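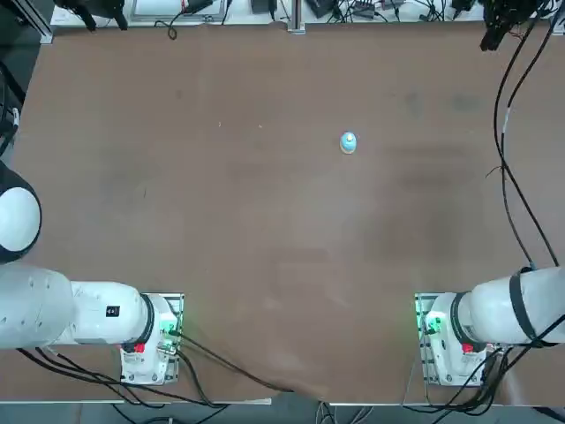

Kostora Press to publish a reader's companion to Lilla Szabó's novel "The Lakatos House"

Davora — I have been waiting a long time to send out this announcement, so forgive me if it runs on a bit. Kostora Press will publish my book, "Aunts, Neighbors and Other Strangers: Reading The Lakatos House," in December. It's a companion for students, teachers, book clubs and anybody who finished the novel at two in the morning and wanted somebody to talk to.

If you haven't read Lilla Szabó's novel, let me catch you up without spoiling the ending. Magda Lakatos is 9 years old when her mother leaves and she is sent to live with three aunts in a tall, drafty house on the edge of a river town called Enberg. The aunts barely speak to each other. Each has her own floor, her own kitchen and her own version of what happened the winter Magda's grandfather lost the mill. Magda carries messages up and down the stairs, and little by little she starts changing them.

I first taught this book to a class of tenth graders who, to put it kindly, did not want to read it. They thought the opening chapters were slow (they are slow!) and they couldn't tell the aunts apart. Then we got to the chapter where Aunt Ilka asks Magda to tell her sister the soup was good, and Magda says instead that Ilka is sorry. A boy in the back row put his book down and said, "She can't do that." We argued until the bell rang, and the argument was still going when they came back on Monday. I've been taking notes on this novel ever since, and those notes grew into the book I'm announcing today.

Most of what gets written about "The Lakatos House" treats Magda as a liar who learns better. I don't read her that way, and a good part of my companion is spent explaining why. She's a translator, really. She hears what the aunts would say if they had any practice at it, and she says it for them. Does that make her honest? My students never agreed, and I've left the question open in the book, though readers will probably be able to guess which side I come down on.

I've also given a whole chapter to Mrs. Bodnar, the neighbor who sells eggs and only shows up in 10 scenes. I love her. She is rude, she is stingy, and she is the one adult in Enberg who never asks Magda to carry a message for her. When she has something to say she walks across the road and says it, usually at the top of her voice. I think Szabó put her there so Magda could see what plain speaking looks like, warts and all. Readers who have always skipped past the egg scenes may want to go back and take another look.

The companion runs to 200 pages. Inside you'll find a chapter-by-chapter summary, longer essays on the main characters, and a section on the big images in the novel — the stairs, the river, the stopped mill wheel — with page references so you can find the passages yourself. Each chapter ends with things to talk over in a group. I tried every one of them out on real readers and threw away the ones that got only a yes or a no. There's also a family tree, drawn up after my book club spent most of an evening confused over which cousin married the ferryman.

One part I went back and forth on is the essay about the last chapter. Some readers feel cheated by it, and I was one of them the first time through. I wanted the aunts in one room, talking. What we get is Magda on the landing, with a message in her pocket and nowhere to take it. My essay lays out 3 ways of reading that scene and says what I think each of them misses. It comes with a warning at the top for people who haven't finished the novel, so please don't flip ahead!

Kostora Press will bring the companion out in paperback and as an e-book. Teachers who would like to look at a sample chapter before ordering for a class can write to the press and ask for the Mrs. Bodnar chapter, which stands on its own pretty well. Review copies are available to newspapers, magazines, school libraries and book bloggers on request.

I'll be reading from the book at the Davora public library the week it comes out, starting at 7 p.m., and staying afterward to sign copies and talk. Bring your own copy of the novel if you have one, the more scribbled in the better. Book clubs that would like me to join a meeting, in person or by video, can reach me through the press office.

Press contact: Publicity Desk, Kostora Press, Davora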